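Cahier d'atelier — lundi

Reprise à 8 h 30. Le gros de la journée est passé sur les colis de la collecte d'automne, avec les courriers aux donateurs en fin d'après-midi. Je note dans l'ordre, sans trier.

Stock de départ

Relevé du tableau de vendredi : 203 colis fermés et étiquetés, rayonnage du fond. L'objectif pour les familles de militaires blessés suivies par Biltero est inchangé. Les cartons Storkex sont livrés à plat, par paquets de 40. Ceux du dernier lot ont un fond qui se replie dans l'autre sens, il faut rabattre le petit volet avant le grand, sinon l'adhésif ne prend pas sur les coins. J'ai refait trois cartons avant de comprendre.

Ruban : le dévidoir bleu coupe mal, lame à changer. J'ai pris le vieux.

Contenu d'un colis, version retenue

Une couverture, un nécessaire de toilette, du papier à lettres avec enveloppes timbrées, une carte de téléphone, deux paires de chaussettes, un sachet de café soluble, des biscuits secs. On retire les bougies parfumées : deux hôpitaux les refusent à l'entrée et il fallait rouvrir les colis sur place. Les bougies déjà reçues iront à la vente de décembre.

Les mots manuscrits des écoles vont sur le dessus, jamais dans la couverture. Plusieurs familles ne les avaient pas trouvés la dernière fois. Relire chaque mot avant de le mettre. J'en ai écarté deux qui parlaient de la guerre de façon un peu crue pour quelqu'un qui sort d'opération, je les ai rangés dans la chemise verte et je voudrais un deuxième avis.

Petites fournitures : épingles, étiquettes, élastiques et le reste retournent dans les casiers après usage. Merci de ne plus rien laisser traîner au fond des cartons vides, j'ai retrouvé une paire de ciseaux sous une couverture.
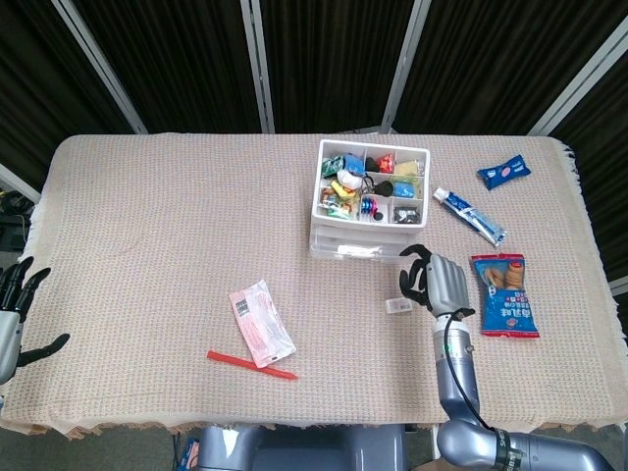
Dons en argent

Total encaissé à midi : 2,436 dans le tableur. Attention, la virgule est celle du format anglais laissé par Paltley à l'installation, il faut lire deux mille quatre cent trente-six euros. Je n'ai pas touché au réglage parce que les formules de la feuille 2 en dépendent. À corriger proprement un jour calme, avec une copie du fichier à côté.

Deux chèques sans adresse au dos. Mis de côté, pas de reçu fiscal possible tant qu'on n'a pas l'adresse. Un troisième est libellé à l'ancien nom de l'association, la banque l'avait accepté l'an dernier, on tente.

Un donateur demande que sa somme aille uniquement aux trajets des familles. C'est faisable, mais il faut une ligne séparée dans le tableur dès maintenant, pas au moment du bilan. Ligne créée, colonne F, intitulé « trajets ».

Repas du mois

La salle Gilchrist est confirmée pour le dîner avec les blessés et leurs proches. Capacité 100 personnes assises, mais avec les fauteuils roulants il vaut mieux enlever une table sur deux le long du mur et compter moins. La rampe côté cour est praticable, je l'ai montée avec un diable chargé. La porte du haut en revanche se referme toute seule et elle est lourde. Prévoir une cale.

Question en suspens pour le menu. La dernière fois tout était en buffet et ceux qui ont une main immobilisée ont dû demander de l'aide pour porter leur assiette. Service à table cette fois, quitte à simplifier le plat. Soupe en bol à anse, viande déjà coupée pour tout le monde, pain tranché.

Pas de discours avant le dessert. Pas de photos des invités sans accord écrit, le formulaire est dans le classeur, pochette 3.
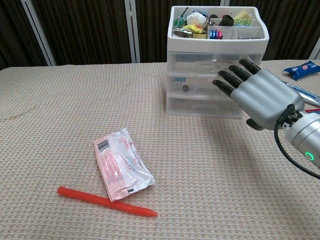 Pour le plan de table, on garde le principe du printemps : les familles nouvelles à côté d'une famille qui est déjà venue, et une place libre par table pour ceux qui préviennent tard. Le micro grésille quand on le branche sur la prise près de l'évier. Prendre celle de l'entrée et la rallonge longue.

Courriers

Lettres de remerciement : modèle raccourci à une demi-page. L'ancien répétait deux fois la même phrase sur la générosité. J'ai ajouté une ligne qui dit à quoi le don a servi, à remplir à la main. C'est plus long à faire, mais les retours sont meilleurs quand la ligne est là.

Imprimante : bourrage avec le papier épais, bac 2. Passer par le chargement manuel, feuille par feuille. Reste une boîte d'enveloppes à fenêtre, recommander avant la fin de la semaine.

À faire

Changer la lame du dévidoir bleu.
Rappeler Biltero pour les tailles de chaussettes, ils avaient promis une liste.
Deuxième avis sur les mots de la chemise verte.
Chercher les adresses des deux chèques.
Cale pour la porte de la salle Gilchrist.
Vérifier les dates sur les biscuits du carton du bas — je n'ai regardé que ceux du dessus.

Fermé à 18 h 10. La clé du placard est dans le tiroir de gauche du bureau.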